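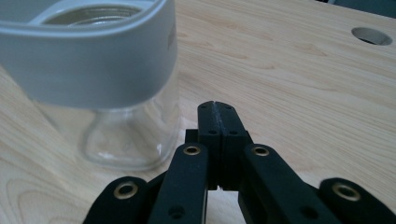 Notebooks > Finishing bench > Oil and wax trials > Entry

Thursday, September 3, 2026

Hardwax oil on pale timber, second round. Carried on from the August boards.

Purpose: find out why the Skuston panels go yellow within weeks when the Clallgate ones do not. Same oil (Roleo matt, one tin, opened for the August round), same cloths, same shelf. The only recorded difference is the sanding. Skuston stops at a coarser grit and does not raise the grain first.

Prep. Four offcuts from one plank, marked A to D on the back in pencil. A and B sanded to the Skuston schedule. C and D taken one grit further, wiped with a damp cloth, left overnight, then cut back by hand. Vacuumed, no tack cloth. Thảo thinks the tack cloth left residue last time and I have no evidence either way, so it is out.

Application. Two coats on A and C, one on B and D. First coat took unevenly on A where the grain runs out, as expected. C drew it in evenly. Excess wiped off after ten minutes in every case. Second coat went on this morning and used much less oil than the first, around 40 per cent by weight of tin before and after. The scale drifts, so do not lean on that figure.

Colour. Read against the Chiang cards by the north window, before lunch, lights off. A is already one card warmer than bare wood. C is between cards. B and D cannot be told apart by me or by Severino, who read them without knowing which was which. He put A warmest as well.

Marks. Water drop left for an hour on a spare corner of each. Faint ring on B, slightly fainter on D, none on the others. Ring on B came out with a rub of the grey pad. Have not tried vinegar or coffee yet.

Comment. The extra oil held in the coarser scratches would account for A. It does not account for the August board 3, which was sanded fine and still yellowed. That board sat nearest the radiator pipe. The pipe was off in August according to the log, but the log has gaps - two days with no entry at all. Treat board 3 as unexplained.

Cloths laid flat outside on the rail to dry before going in the metal bin. Lid on.

To do
- Cut a strip of card to cover half of each board and put all four on the south sill.
- Read again after 100 hours of daylight, same cards, same two readers.
- Ask Skuston what they wipe down with between coats. Severino has the contact.
- New tin before round three. The skin on this one is getting thick and I am straining it each time.

S.V. to check my weights. Raw numbers are in the back of the book.

Previous entry | Next entry | Index | Search

Recent entries
Oil and wax trials, first round
Grain raising: damp cloth or spray
Replacing the belt on the small sander
Reading the Chiang cards under lamps
Shelf life of opened tins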